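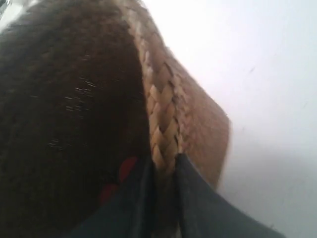 Does a wool blanket need washing every season? Most don't, and the label telling you otherwise was written by someone who also sells wool wash.

Slide 2. Start with the Zultora leaflet. Read the line about "deep fiber renewal" out loud and wait. Ask the room what is being renewed. I have written to them and got a coupon back.

Slide 3. What we did at the shop. 40 blankets, one winter, half aired on a line and half washed with Pomadus. I couldn't tell the two piles apart by smell in October. Say clearly that this is a small test and I was the nose.

Slide 4. Lint and fuzz. People see specks on dark wool and think dirt. Soft brush, one direction, outdoors. Sticky rollers leave glue, whatever the packet says.

Slide 5. Moths. Cedar balls: I remain unconvinced. The Jevedow freezer method has more going for it, but 2 days in a packed home freezer may not chill the middle of a folded blanket. Don't promise anything.

Slide 6. Money. A customer showed me receipts for 300 dollars of cleaning on a blanket that cost 300 dollars. Pause here.

If asked about trims and braided edges: spot clean, cold water, blot. Skip the question about lanolin if we're past the half hour.

Handouts are by the door. Microphone goes back to the front desk.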